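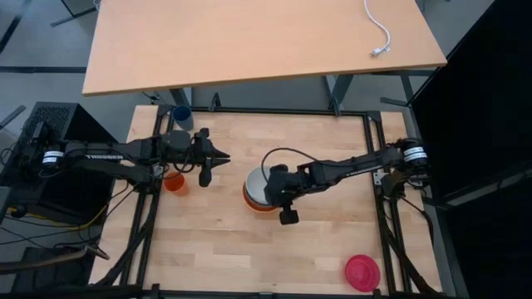

I have owned one grown-up dinner service in my life and it lasted two house moves and a Labrador. White, bone china, a thin silver line round the rim that you couldn't put in the microwave. I was terrified of it. When the gravy boat finally went (off the draining board, middle of the night, no witnesses) I felt nothing but relief, and the next morning I ate my toast off a bright orange picnic plate that had been at the back of the cupboard for years. I've never really gone back.

So when my editor asked who fancied writing about coloured everyday tableware I had my hand up before she'd finished the sentence. Cups, bowls, plates, the odd jug. The sort of thing you buy singly, mostly for not much money, and then find you've become oddly attached to.

My first stop was Flandow, a long narrow shop two doors down from the launderette in Grastarstead. It's run by Li-hua Liao, who opened it in May with one wall of shelves and a borrowed till. She sells nothing in sets. If you want four matching bowls you can pick four matching bowls off the shelf, but she'll look at you with such disappointment that you end up putting two of them back.

"People come in apologising," she told me. "They say, oh, nothing at home matches. And I say good, then you've got room for anything."

Her shelves go by colour instead of by what the thing is, so all the blues are together, cups next to pudding bowls next to a butter dish, and then the greens, and then a great noisy run of yellow, orange, red and pink by the window. I went in for a look and came out with a bag. Of course I did!

My favourite things in the shop were the two-tone bowls, white where the food goes and coloured on the outside. I hadn't thought much about these before, but Li-hua is very firm on them. Soup looks like soup in a white bowl. Tomato soup in an orange bowl just sort of vanishes, and porridge in a dark blue one looks like something you'd use to fix tiles. With a white inside you get the proper colour of your dinner and the cheerful bit is all on the outside, for everybody else at the table to enjoy. I've been eating my cereal from one all fortnight, an orange one, and I do think it looks better. My husband says it's the same cereal.

Cups are another matter. You can go as bright as you like with a cup, I reckon, as long as you don't mind not quite knowing how strong your squash is. We've always had a coloured-cup system in our house, started when the children were small, one colour each so there'd be no rows over whose was whose. There were rows anyway, all about who got blue. Blue is always the one they want. The orange one went to whoever was youngest or slowest, and I ended up rather fond of it on those grounds. Both cups are still going, both scratched, and my son (who is taller than the fridge now) still reaches past every glass in the cupboard for the blue.

Plastic, yes. I know some of you will have views. I'm not going to pretend a plastic plate feels as nice under a roast as a heavy stoneware one. Knives squeak on it. Curry stains it, particularly the paler colours, and I've found no cure beyond a paste of bicarb and a sunny windowsill, which gets you most of the way. But if you already have it, use it! Mine has been dropped on every hard surface we own. It's been to the beach and up a mountain, and it's served as the lid for a saucepan, though not when the hob was on. I'd sooner keep a tatty pink plate going for another ten years than chuck it out for something more tasteful.

The one thing I'd say is to keep an eye on how you wash it. Coloured plastic goes chalky if you put it through a hot dishwasher every night, so I do ours by hand, and I stand the plates up on their edges to dry. Stacked flat they hold a little puddle between them and you get that cupboard smell. A rack is ideal, or you can lean them along the tiles on a tea towel.

After Flandow I went to see Li-hua Ko, a food stylist who rents a studio over the old Fung bakery. (Yes, two Li-huas. They know each other, and they get one another's post.) She has 127 plates. I didn't count, she has a list. I expected them to be wonderful old French things and a good many are, but there was a whole lower shelf of cheap bright stuff too, the sort I'd call camping plates.

Her advice for putting colours together on a table was the most useful thing I heard all week. Start with what the table's made of. If it's pale wood you're laughing, practically everything looks good on it, and the warm colours especially, your oranges and pinky reds. Then have one cold colour somewhere and don't put it in the middle. A blue cup up at the far end does more than six of them in a row. She laid it out for me while I was drinking my tea and it was ever so annoying how quickly it looked right.

Dark tables are trickier. She likes white and yellow on those. On glass she more or less gives up and uses a cloth.

I asked what she'd buy if she were starting again with an empty cupboard, and she said a couple of white-lined bowls for each person, any colour outside, and then plates one at a time until the shelf's full. She had a soft spot for Flatance, a small maker who'll sell you seconds for 11 pounds a box, mostly with nothing worse than a wobble in the glaze. You can't choose the colours. I sent off for a box that same evening and got five greens and a brown, and I have to tell you I love the brown.

It's got a thumbprint on the underneath. I had my lunch off it today, cheese on toast and the last of the tomatoes, next to the old orange cup, and the silver-rimmed china didn't cross my mind until I sat down to write this.

Flandow is open most mornings and some afternoons. Ring first if you're coming a long way, and take a bag with a flat bottom.

Contact the magazine | © All rights reserved | Back to top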